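Equipment plan: simulation first, second arm set later

The automation group has settled its equipment plan for the coming year, and the main change is the order of purchases. Simulation work comes first. The two-arm robot stays on the list, but no order will be placed before July.

Lorenz Fuchs put the case to the budget meeting. Trying a task in a simulated room costs us computer time and staff hours, and a mistake there doesn't bend a gripper.

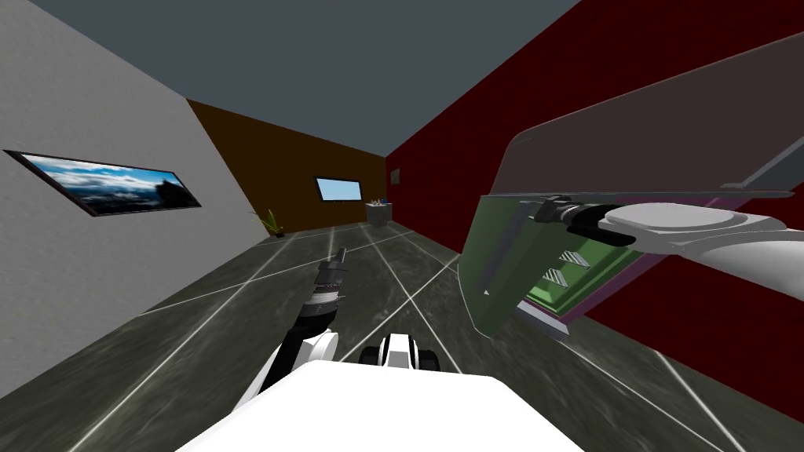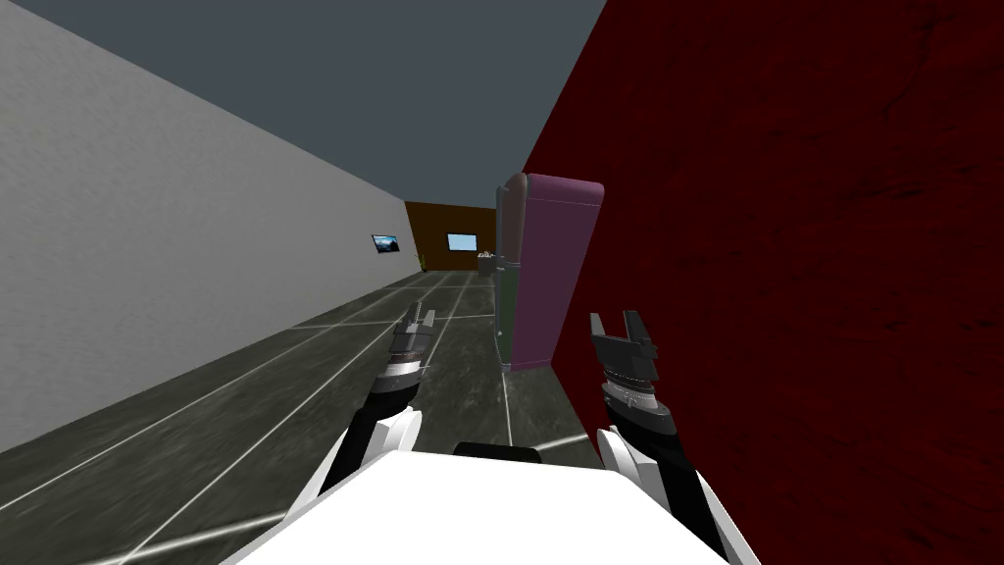

Both arms in the simulated room
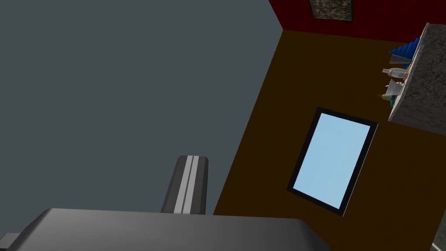
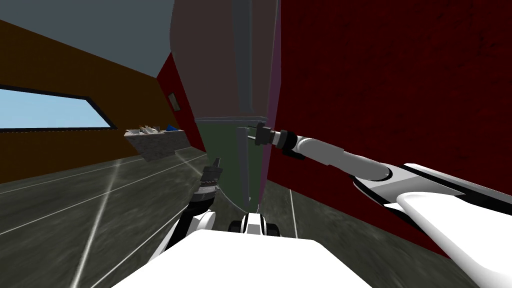

Stirnlow, Mar 1, 2025

The plan sets aside $2000 for a workstation upgrade and $1000 for storage. Fiona Nisbet has asked for 10 percent on top to cover price changes, and that was agreed.

Quotes for the arms are due from Kendska and Tsoukalas. Both firms have been asked to list spare fingers and wrist parts separately, as last year's quote lumped them in with service and we couldn't compare. Delivery was given as over 21 weeks in one early reply, so floor space will not be cleared until an order is signed.

Dalal Dabbas is keeping the list of tasks to be tried in simulation. Send additions to her with the objects involved and their sizes. Questions about the budget lines go to Areti Galanis.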